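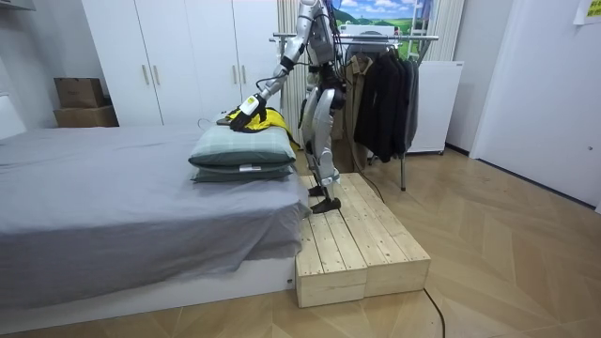 3.2 Room layout and bedtime routines

The interviews were held in the homes of 15 households in Callby between October and the following spring. Each visit began with a sketch plan of the main bedroom, drawn by the person who slept there, and went on to the questions listed in Appendix B. Following Louro, we treated the bed as the fixed point of the plan and noted what people kept within reach of it.

In 11 households the bedroom was also used for drying or airing clothes. Four of these had no other heated room. Respondents tended to describe such clothes as "in between": worn once, too clean for the wash and not clean enough for the wardrobe. Where a clothes rack stood near the bed, as in Figure 4, this was where they spent the night.

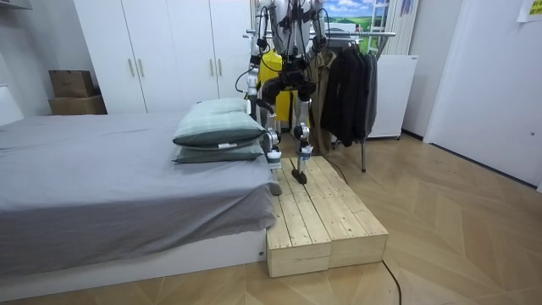 Figure 4. Bedroom with bed, clothes rack and herringbone wooden flooring.

The Zeltgate survey found that garments left on the bed were moved twice a day on average, once to make room for sleep and once in the morning. Our respondents gave similar accounts, though nine said that they left nightwear on the pillow on purpose. Lahtinen reports the same habit among older tenants and links it to the lack of a bedside chair. 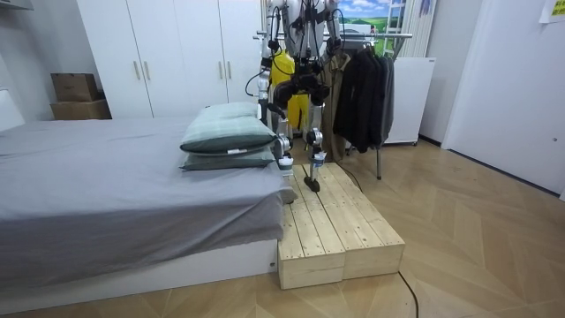
3.3 Storage under and beside the bed

Questions on storage were added after the first four visits, so the answers below cover 11 households only. Boxes under the bed held mostly winter bedding and were opened at the change of season.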